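发件人：Fung 社区共享厨房邮件组
主题：Re: [fung-kitchen] 三月搬库房，干货和清洁用品怎么分区
日期：16/02/2020

各位好：

上一封里提的几个问题我逐条回复，原信引用在下面。有些事周四晚上在厨房已经口头说过，没到场的人以这封为准。

> 大家好，搬库房的事我还有几处不清楚。
>
> 一、新库房的架子比旧的矮，米和面粉还是放最下层吗？去年夏天最下层返潮，Kiltum 那批面粉扔了一半。
>
> 二、清洁用品现在和一次性餐盒混在一个柜子里，搬过去以后能不能分开？
>
> 三、零散的小包装以后归谁整理？每次轮班都找不到酵母和小苏打。
>
> 四、旧库房的钥匙什么时候交回？房东那边催过一次。
>
> 五、冷藏柜搬运期间停电多久，里面的东西怎么办？
>
> 另外，Dumetti 的橄榄油还剩不少，搬之前要不要先办一次集体做饭，用掉一些？

一、米面的位置

米和面粉不再放最下层。新库房的地面比走廊低一级台阶，靠北墙那一侧墙根摸上去是凉的，我不放心。最下层只放罐头、瓶装水和玻璃瓶装的调料。米面放第二层，每袋下面垫一块木条板，袋子离墙一掌宽。旧库房那几块木条板请不要扔，擦干净带过去接着用。

去年返潮的面粉，损失已经记在旧账里，这次不再重新算。以后进面粉改成小袋，一次最多两个月的量。大袋便宜一点，但是我们用得慢。

二、清洁用品和餐盒

分开。清洁用品放进门左手边带锁的矮柜，钥匙挂在灶台旁边的钩子上。餐盒、纸巾、保鲜膜放对面的开放架。漂白水和洁厕剂单独放矮柜底层，不要叠放，瓶盖拧紧再放进去。

有人问过能不能把洗碗用的海绵也放矮柜里。湿的不行，没拆包装的可以。

三、小包装

小包装一直是最乱的。酵母、小苏打、汤料包、茶包这类东西，原来塞在架子缝里，过期了也没人看到。搬过去以后统一放敞口箱，不加盖，一眼能看到底。箱子不要装满，装到一半就该整理了。贴标签的时候写品名和到期月份，字写大一点，贴在朝外的一面。

每次轮班结束前，由最后离开的两个人看一遍箱子，把快到期的拿到最上面。发现破包的直接扔掉，在本子上写一笔就行，不用发邮件问。

箱子本身每月擦一次。用拧干的布擦，不要拿水管冲，冲完边角里的水很难干。 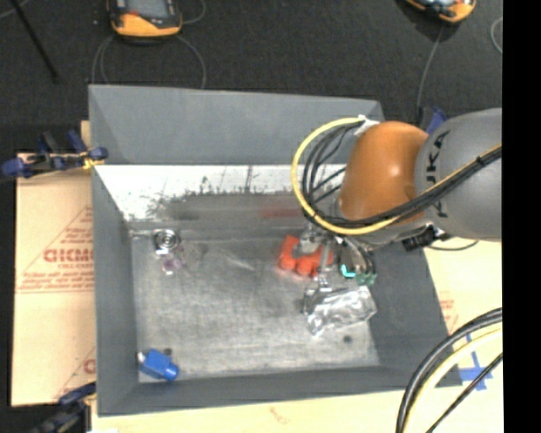 四、钥匙和旧库房

旧库房租到三月底，房东希望提前几天看房。钥匙一共 7 把，目前收回的还不全。手里有钥匙的请在下次轮班时放进灶台旁边的信封，信封上写自己的名字。配过备用钥匙的，备用的也一起交。

旧库房清空以后要扫地、擦架子，墙上的挂钩拆下来，钉子眼用腻子补上。腻子和刮刀在 Fakamthorpe 大厅的工具间，借的时候登记。窗台那盆薄荷不是我们的，留在原处。

旧租约押金 1,146 元，验房之后退回公共账户。退款到账我会在邮件组里说一声。

五、冷藏柜

冷藏柜搬之前一天晚上断电，柜门打开，下面垫旧毛巾。搬到以后竖着放一夜再插电。这样算下来至少有一天半不能用。

所以搬家前一周不再收冷藏和冷冻的捐赠，Kiltum 那边每周送来的酸奶也请他们暂停一次，我来联系。柜里剩下的东西，能吃的在轮班时做掉，做不完的由当天轮班的人分了带回家。

六、Dumetti 的橄榄油

油是密封的，瓶子避光放着，不急着用。不过集体做饭的提议我赞成，可以放在搬家前最后一次轮班那天，顺便把冷藏柜里的东西一起处理掉。菜单不用太复杂，豆子汤、烤蔬菜、面包就够了。厨房最多能坐 54 个人，要来的请提前回信，方便备菜。有忌口的在信里写明。

七、搬运当天

早上九点在旧库房门口集合，先搬架子，再搬干货，最后搬冷藏柜。推车已经借到一辆，还缺一辆，家里有的请带来。请穿包脚的鞋，手套自备。新库房门口的路窄，车不能久停，卸完就开到后街去。

干货请先装箱再上车，不要散着拿。纸箱底部用胶带封两道，玻璃瓶之间塞报纸。每箱外面写上要放到哪一层，写“上”“中”“下”就可以，到了新库房直接对着放。

下雨的话顺延一周，前一天晚上八点以前我会发邮件通知。

八、费用

租车和胶带、纸箱这些，预算最高 101 元，从公共账户出。自己先垫钱的请留收据，拍照发给我也行，原件不要丢。超出预算的东西先问一下再买。

还有一件和搬家无关的事。洗手池下面的水管接头又开始渗水，现在下面放了一个盆。轮班的人走之前请把盆倒掉，修水管的约在下周。

能参加搬运的请在本周内回信，写明能待到几点。只能来半天也可以，下午比上午更缺人。

Fung 共享厨房 库房组

——
您收到此邮件是因为您订阅了 fung-kitchen 邮件组。
如需退订，请回复本邮件，主题写“退订”。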